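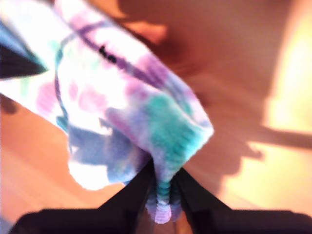
Fig. 1 - Tecido tie-dye em branco, rosa, lilás e azul.

Início | Guias | Estâncias | Material | Contactos

Este site utiliza cookies para melhorar a sua experiência. Ao continuar a navegar, aceita a sua utilização. Aceitar

Secção 3 - Montar e carregar a caixa de tejadilho Plultik antes de subir para a neve

Na secção anterior escolhemos as barras, por isso parto do princípio de que já as tem no carro, apertadas e à distância que o fabricante do automóvel indica. Se ainda não as montou, volte atrás, que eu espero. A caixa de que falo é a minha, a Plultik de 422 litros, com abertura dos dois lados. As outras caixas da marca montam-se de maneira muito parecida, só muda o comprimento e, nas mais antigas, o desenho dos manípulos.

Eu uso a minha todos os invernos para ir a Citholm, que fica lá em cima, depois do colo de Shehu, e a estrada tem tudo o que pode correr mal a uma caixa mal presa: vento de lado, lombas, gelo, camiões em sentido contrário. Já a montei à chuva, às escuras e com luvas, e posso dizer que o melhor é fazê-lo na véspera, em casa e com calma. Conte com uns 30 minutos da primeira vez. Depois vai-se apanhando o jeito!

O que precisa de ter à mão

- a caixa, vazia e limpa por dentro;
- os quatro grampos em U com os respetivos manípulos;
- as duas chaves (guarde uma em casa, por favor, eu aprendi isto da pior forma);
- uma fita métrica;
- duas ou três cintas para prender os esquis lá dentro;
- um pano velho, para não riscar o tejadilho;
- outra pessoa, se conseguir convencer alguém.

CUIDADO: a carga máxima desta caixa é de 70 kg, mas quem manda é sempre o valor mais baixo entre a caixa, as barras e o tejadilho do seu carro. E atenção que o limite do tejadilho costuma incluir o peso das barras e da própria caixa. Veja no livro do carro antes de encher isto de botas.

Colocar a caixa nas barras

1. Estenda o pano sobre o tejadilho, entre as duas barras. Parece um exagero, mas a caixa escorrega sempre um bocadinho quando se pousa, e é aí que ficam os riscos.

2. Levante a caixa com a ponta mais fina virada para a frente do carro. Se estiver sozinho, apoie primeiro a traseira da caixa na barra de trás e depois empurre devagar. Não o faça com vento. A sério, uma caixa vazia é uma vela.

3. Abra a tampa pelo lado do passageiro e espreite as calhas no fundo. Faça deslizar a caixa até que as barras fiquem mais ou menos centradas nas calhas. O ideal é que a caixa não fique nem muito à frente nem muito atrás.

4. Vá à parte de trás do carro e abra a bagageira toda, com a mão livre a amparar, para não bater. Se tocar na caixa, avance-a um pouco e experimente outra vez. Nos carros de porta grande este é o passo que dá mais trabalho.

Nota: confirme também que a antena não fica entalada. A minha desenrosca-se, e eu guardo-a no porta-luvas durante a época toda. Se a sua for daquelas em barbatana, veja com a fita métrica se sobra espaço por baixo da caixa.

5. Passe cada grampo por baixo da barra e faça subir as duas pontas pelos furos da base. Enfie os manípulos só com duas ou três voltas, sem apertar. Faça os quatro antes de passar adiante, ou vai ver que o último não entra.

6. Agora sim, aperte em cruz: frente esquerda, traseira direita, frente direita, traseira esquerda. Repita a volta. Os manípulos devem ficar firmes à mão, e não use alicate nem chave de tubo, que o plástico da base racha.

7. Agarre a caixa pelas duas extremidades e abane com vontade. Deve abanar o carro inteiro. Se for só a caixa a mexer, os grampos estão frouxos ou a barra não assenta bem no encaixe.

8. Retire o pano (esquecer-se dele é muito comum) e verifique o lado do condutor, com a tampa aberta por esse lado.

CUIDADO: nunca abra os dois lados ao mesmo tempo. A tampa solta-se das dobradiças e vem-lhe parar aos braços, ou ao capô. Feche sempre um lado, rode a chave e só depois abra o outro.

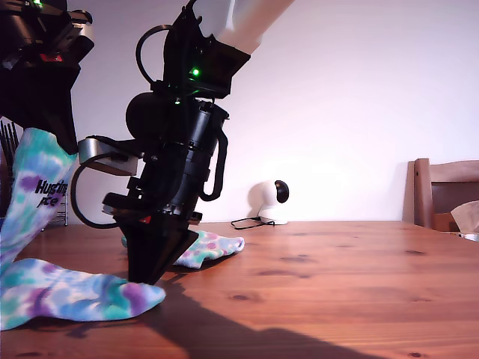 Carregar os esquis e o resto

Chegámos à parte de que eu gosto, confesso. Há quem atire tudo lá para dentro e feche a tampa com o joelho, mas uma caixa bem arrumada faz menos barulho e gasta menos combustível, e quando se chega ao parque de Citholm com as mãos geladas sabe muito bem encontrar tudo à primeira.

1. Seque os esquis e os bastões antes de os guardar. As arestas enferrujam num instante dentro de uma caixa fechada.

2. Junte cada par base com base, com uma fita na ponta e outra na cauda. Se não tiver fitas próprias, servem elásticos largos. Na Flemis, que é a loja onde costumo alugar o material dos miúdos, dão um par de fitas a quem pede com jeitinho no balcão.

3. Deite os esquis com as pontas viradas para trás. Eu durante anos fiz ao contrário, até perceber que numa travagem forte as caudas assentam muito melhor contra a frente da caixa e que as pontas já não vão furar o plástico.

4. Alterne os pares, de maneira que as fixações não fiquem todas à mesma altura. Com três pares consegue-se uma pilha bastante plana. Com quatro já é preciso alguma paciência, mas faz-se.

5. Encaixe os bastões nos espaços que sobram junto às paredes, com os punhos para a frente.

6. Passe as cintas pelos ilhós do fundo e aperte os esquis contra a base. A fivela deve ficar por cima e acessível pelo lado do passeio, que é por onde vai abrir quando estacionar.

7. Preencha os vazios com coisas moles: casacos, sacos-cama, luvas grossas. As botas ficam melhor na bagageira do carro, que são pesadas e andam ao murro umas às outras. E no habitáculo, à noite, não arrefecem tanto.

8. Distribua o peso: o mais pesado ao meio, entre as barras, e o leve nas pontas.

Nota: se levar pranchas de snowboard, ponha-as em baixo, com as fixações para cima, e arrume os esquis por cima e ao lado. Com duas pranchas e fixações altas, a tampa da 422 já fecha à justa. Não force. Mais vale rodar uma das pranchas do que partir uma dobradiça a meio da viagem.

Fechar e verificar

1. Baixe a tampa com as duas mãos, uma em cada terço, e não só ao meio. As tampas compridas torcem.

2. Carregue até ouvir os fechos. São três, à frente, ao centro e atrás, e o de trás é o mais maroto.

3. Rode a chave e tire-a. Nesta caixa a chave só sai se todos os fechos tiverem entrado. Se ficar presa, não a puxe, porque há ali uma cinta ou uma manga de casaco entalada. Abra, arrume e volte a fechar.

4. Dê uma volta ao carro e veja se há pontas de cinta de fora. Uma ponta solta a bater no plástico durante três horas põe qualquer família de mau humor.

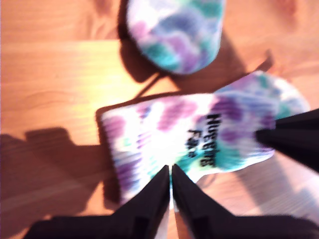

Última atualização desta página: julho de 2018

Na estrada

Pare pouco depois de sair, numa área de serviço ou onde calhar em segurança, e volte a apertar os manípulos. Os grampos acomodam-se às barras com a vibração e ganham sempre uma pequena folga. Eu aproveito a paragem do café. Volto a espreitar antes de começar a subir para Shehu, que é onde o vento começa a sério.

Conduza mais devagar do que é costume e respeite a velocidade indicada no autocolante do interior da tampa. O carro fica mais alto e mais sensível às rajadas, sobretudo nas saídas de túnel e ao ultrapassar autocarros. As travagens também se alongam com a carga em cima.

CUIDADO: lembre-se da altura nova do carro! Meça do chão ao ponto mais alto da caixa e cole um papelinho no tablier com esse valor. O parque coberto junto ao teleférico de Citholm tem uma barra de altura logo à entrada, e quem vem cansado da viagem esquece-se. O parque de cima é ao ar livre e tem mais espaço para descarregar, embora a rampa seja chata quando gela.

Problemas mais frequentes

A caixa assobia. Quase sempre é das barras. Veja se têm as tampas de borracha nas pontas e se a ranhura superior está coberta. Se o barulho continuar, desloque a caixa um pouco para trás e volte a experimentar.

A chave não roda de manhã. Há gelo no canhão. Não deite água quente, que congela outra vez e ainda pior. Use um descongelante para fechaduras e guarde-o no bolso do casaco, porque dentro da caixa não lhe serve de nada (já me aconteceu, sim).

Entrou água. Olhe para o fundo, à volta dos furos dos grampos. Se os furos que não usa não estiverem tapados, a água da estrada sobe por ali. Os tampões vêm num saquinho com o manual e perdem-se com uma facilidade espantosa. Um bocado de fita adesiva larga, por dentro, desenrasca para o fim de semana.

A tampa não fica aberta. Com muito frio, os amortecedores perdem força. Segure-a com a mão enquanto tira o material e não se fie nela com as crianças por baixo.

Neve acumulada em cima. Varra-a antes de arrancar, com uma escova macia. O bloco que escorrega para o para-brisas na primeira travagem tapa a vista toda, e pode também cair em cima de quem vem atrás.

Retirar e guardar

Terminada a época, desmonte a caixa pela ordem inversa: alivie os quatro manípulos, só depois tire os grampos, e levante com ajuda. Lave-a com água morna e sabão neutro, sem solventes. Deixe-a aberta a secar de um dia para o outro. Eu penduro a minha na garagem, encostada à parede e assente sobre duas cintas largas, com os grampos e os tampões metidos num saco atado ao fecho do meio. Em junho costumo passar um pouco de silicone nas borrachas e nas dobradiças.

Se tiver espaço só no chão, guarde-a deitada, com a tampa fechada mas sem trancar, e não empilhe nada em cima. A secção seguinte trata das correntes de neve e de como as montar sem ficar de joelhos na berma.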